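Looking After a Tidy-Up Robot in the Living Room: Glass Tables, Soft Rugs and Other Everyday Tips

Workshop and Home Tips, the Drurmont pages 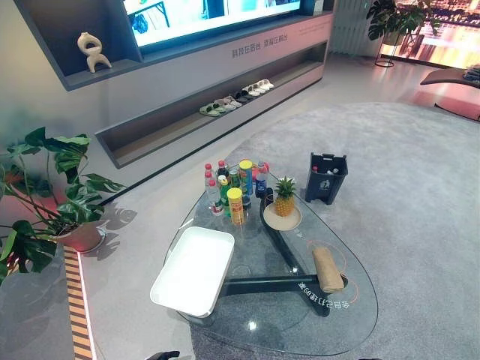 Drinks, pineapple, tray and rolled cloth on the glass table, with the bin behind on the rug.

I've been keeping a Hanance arm-on-wheels going since May, and a good many of you have written to ask how I set it up and what I do to it between jobs. So I've finally sat down with my notes (and a large mug of tea) to put it all on one page. Mine clears drinks and snacks off a coffee table, carries a tray, and drops empties in a bin. If yours folds towels you'll still find most of this useful, I hope!

Start with the table

Glass is the hardest top you can give one of these machines. The sensors look straight through it and find the base, or the rug, or a reflection of the window, and then the hand comes down too low and knocks. What helped me most was giving it something solid to go by. A tray with raised sides is wonderful for this, and so is a plate under anything round or wobbly. A pineapple on a plate is much easier to find than a pineapple on bare glass. Printing on the glass helps a little too, though mine took a while to stop treating a printed line as the rim of something.

Wipe the top before every run. I use a barely damp cotton cloth and then a dry one, working toward myself, and I never spray near the machine. Fingerprints that you and I would ignore catch the evening light and send it all peculiar.

If you let a tray hang over the edge a bit, the fingers can get under it and lift. Don't overdo it. Put your palm on the far end and press down on the overhang with the other hand, and if the tray tips at all, slide it back in.

Grouping bottles and cans

Leave a finger's width between bottles where you can. Mine manages a tight cluster, but it goes for the tall ones first and sometimes brushes a short can on the way past. Tall thin can, short fat can, plastic bottle with a narrow neck: each wants a different squeeze, and I keep the grip settings on a card taped inside the cupboard door. For soft plastic bottles I use grip 4 and for cans I go up from there a notch at a time. If the bottle crackles, you've gone too far.

Cleaning the fingers

I do this every 20 runs, and after anything sugary. Soda is the real villain. It dries on the pads, the pads pick up rug fluff, and before long you have a gripper wearing a little gray sweater.

Switch off at the base and let the arm settle. Wipe each pad with warm water and one drop of dish soap, then with plain water. Use an old soft toothbrush in the grooves, going along them. Dry with something that doesn't shed. Then open and close the fingers by hand, slowly, and feel for grit.

Please don't use rubbing alcohol on the soft pads. I did, early on, and they went shiny and hard and I had to send away to Pawlak for a new pair. The part number is 1158, by the way, and they come two to a bag with the screws. Keep your old screws anyway! I keep mine in a mustard jar.

Rugs, bins and wheels

A thick pale rug is lovely underfoot and a nuisance to small wheels. Pull the fluff out of the axles with tweezers whenever you clean the fingers. If the machine starts drifting to one side on the rug and runs straight on bare floor, it's nearly always fluff on one side only.

Choose a bin with a wide mouth and a color that stands out from the floor. A dark bin on a light rug works very well. Bins with cut-out handles are easy for you to carry off, but do turn the handles sideways to the robot, as mine once got a fingertip in one and stood there looking stuck for most of an afternoon.

Slippers live on a low open shelf at our end of things and I'd recommend the same. Loose footwear on the floor gets nudged all over the room. Plants are fine as long as the big leaves don't hang into the path. I turn my pots a quarter turn when a new leaf starts reaching out.

Squaring it up again

When it begins missing by the same small amount each time, it wants squaring up. Close the curtains or wait for steady light, park it with the base 900 mm from the table edge, and run the touch-off routine from the menu. I roll up a bit of rough cloth, burlap or something like it, and lay it on the glass as a target. It has plenty of texture, it doesn't shine, and it doesn't mind being poked. Run the routine twice and keep the second result.

Readers with a Sulance base will find the menu worded differently, but the touch-off is under Service there as well. A few have asked about replacing the wrist belt at home. I'm halfway through mine, with the cover off and the belt on order, and will write it up once it's back together.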